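4.2 Why garments are kept after they stop being worn

We had expected, when we began the household visits in Hemenden, that people would talk mostly about money when we asked them why a particular piece of clothing was still in the house. Some of them did, of course, and we come back to price in Section 4.4. But what filled the greater part of our recordings was something gentler and a good deal harder to code, namely the feel of the thing in the hand. Of the 300 garments entered in the wardrobe diaries, 100 had not been worn at all since the previous April, and it was over these that our hosts lingered longest (often with the kettle on for a second time).

Soft, thick, brushed cloth came up again and again. One retired bus driver in the Prundgate part of town kept a jumper that no longer went over his shoulders, and told us, quite cheerfully, that he liked to know it was there. A mother of two had moved her old tops from the wardrobe to the airing cupboard, then to the back of the sofa, and had never thought of this as keeping them. Mazza's earlier work on bedding found much the same slow drift from room to room, and we have borrowed her word "resting" for clothes in this state. Fleece-like fabrics of the sort shown in Figure 6 were the most likely to be resting, and shirts the least. 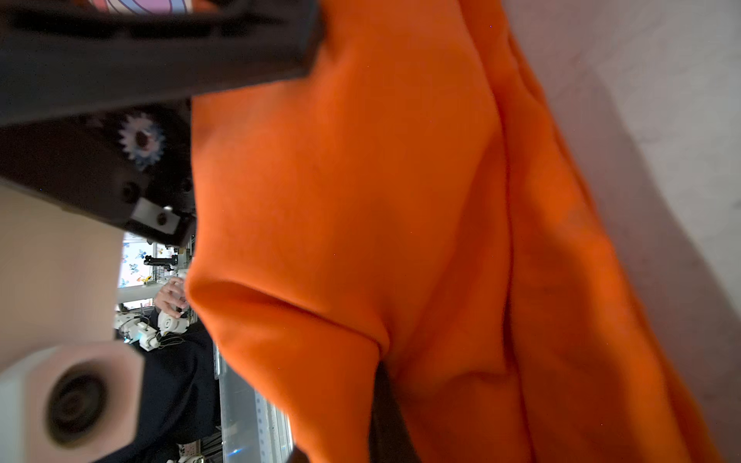
Figure 6. Orange fabric with a fleece-like texture, bunched and folded.

We should add a word of caution about the diaries themselves. Only 20 households finished them, and 8 of those were filled in by one person on behalf of everyone else, so the views of teenagers in particular are thinner than we would have liked.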